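Chapter 7
Who Decides What Stays Up? Appeals, Rules and Moderators Online

By the end of this chapter you should be able to explain how a complaint travels through an online platform, say why an appeal is different from a second glance, and write a short decision of your own that somebody else could follow.

Opening case: the Tritgate thread

Skosis is a discussion site for people who live in and near the town of Batitz. It is small as these things go, and that makes it a wonderful place to start, because every step of a moderation decision can be seen without a team of lawyers in the way.

One May evening a member called Leonie Wunderlich posted a long complaint about plans to close the footpath at Tritgate. She named the council officer in charge, Gerd Gerlach, and called him "a coward with a rubber stamp". Within the hour the post had 67 replies. Some were thoughtful, some were rude, and one gave the street where Mr Gerlach lived.

The moderator on duty, Mattes Dreßler, took down the whole thread. He also suspended Ms Wunderlich's account and gave no end date. The message she received was a single line: "Your content breaks our house rules."

Which rule? It didn't say. And here is where the case becomes really interesting, because the Skosis house rules had three sections that might have applied (insults, private information, and "tone"), and each one called for a different response. An insult meant a warning. Private information meant removing the post it appeared in. "Tone" was left entirely to the moderator. 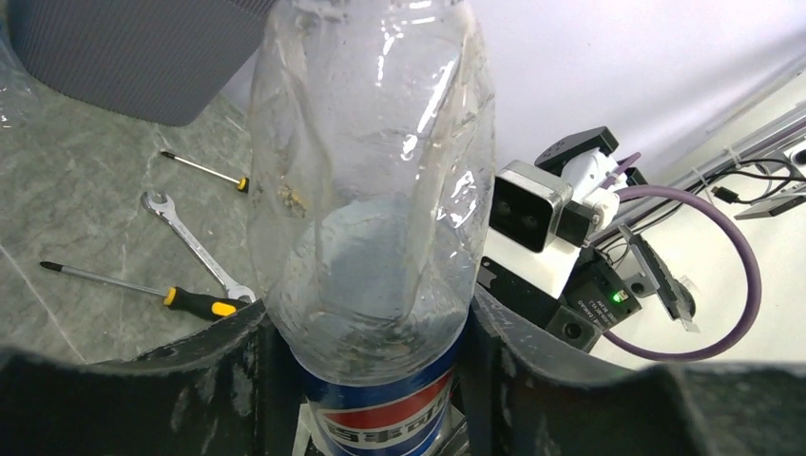 Who is responsible for a reply that gives away someone's address?
The person who wrote the reply, first of all. The person who started the thread isn't normally treated as its author, although a platform may ask them to help by reporting it. Once the platform has been told, it has a duty of its own to act quickly.

Ms Wunderlich appealed. Skosis had an appeals panel of three members, chaired by Imke Schmieder, and its decision ran to 217 words. You will find that short texts like this repay slow reading – try it with a pencil in your hand when we come to the full version in section 7.4.

The panel split the matter in two. Removing the reply with the street name was right, and should have been done even faster. Removing the entire thread was wrong, as most of it was ordinary argument about a footpath. Calling a public officer a coward was unkind, the panel said, but it was a comment on how he did his job, and the rules on insults asked for a warning at most. The suspension had no end date and no stated reason, so it could not stand.

Carola Buschmann, the third panel member, agreed with the result but wrote a separate note. She thought the word "tone" should be struck from the rules altogether. How can anybody keep to a rule, she asked, if they only learn what it means after they have broken it?

Key terms for this chapter

Moderation: deciding which posts stay, which are hidden or removed, and what happens to the account.
Appeal: a fresh look at a decision by someone who did not make it.
Proportionate: no heavier than the breach calls for.
Notice: telling the member what was decided, under which rule, and how to object.

Keep "notice" in mind as you read on. It sounds dull! Yet half the disputes in this chapter would have been far smaller if the first message had been a proper one.
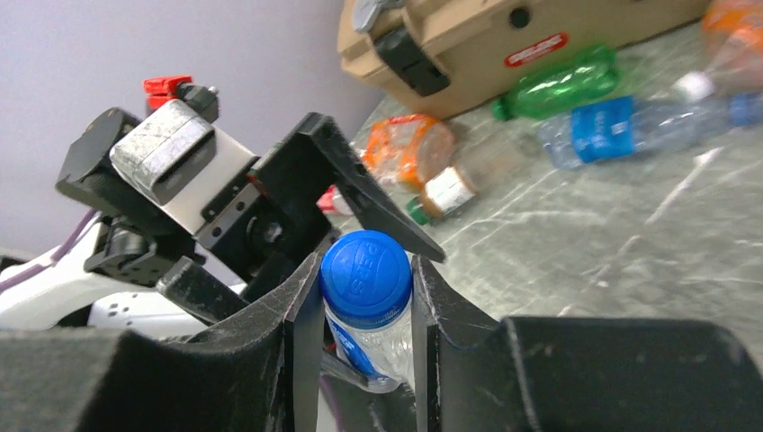 What should a fair notice contain?
It should name the post, quote the rule, state the penalty and how long it lasts, and explain how to appeal and by what date. A member reading it should be able to work out what they may still post.

Before you read section 7.1

Write your own notice to Ms Wunderlich, as if you were the moderator on duty that evening. You have 175 words at most. Swap with a partner and see whether they can tell which rule you relied on. Then read your partner's as though you were Mr Gerlach, who is in this story too and never had a message of any kind.

Keep your draft. You will rewrite it after section 7.3, where we look at the Seidel test for time limits on suspensions.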